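Best white table top for a small room?
Flarby forum > Tables and desks

kofler_fan32
I have moved my Kofler table to the side with the pleated curtain. Is the colour of the wall too cold for it?

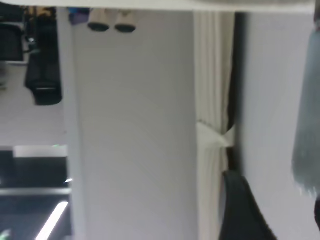 Reply 1, brullon16
The cream curtain is nice. But I would not take white for a table, every mark shows. I sold mine in February.

Reply 2, kofler_fan32
I do not agree. My red mug looks very good on it, and with a damp cloth I clean it in one minute.

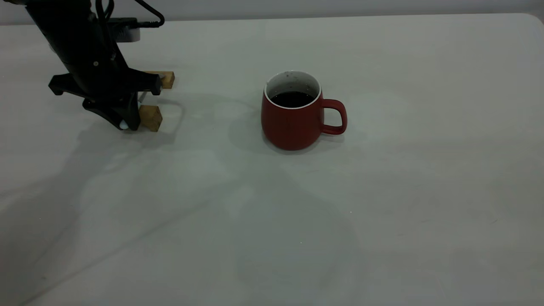
For the money (153 with delivery) I am content. Only the oil for wood I must keep away from it.

Reply 3, patel600
Matt white is fine, shiny white is not. Do you leave it without any cloth?

Reply 4, kofler_fan32
Yes, without. The wooden blocks stay on it too.
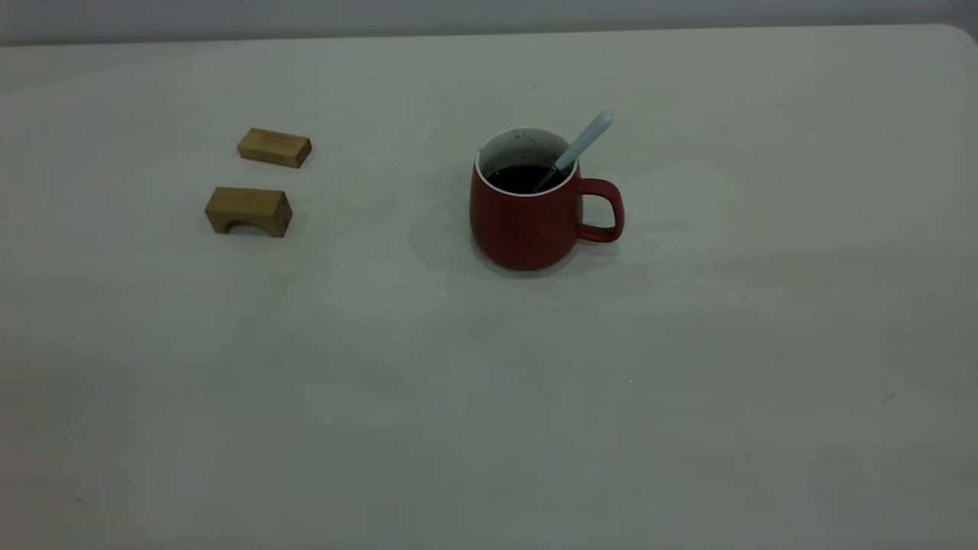
Red mug, the bar and the arch block

Reply 5, brullon16
Good mug. I still prefer oak.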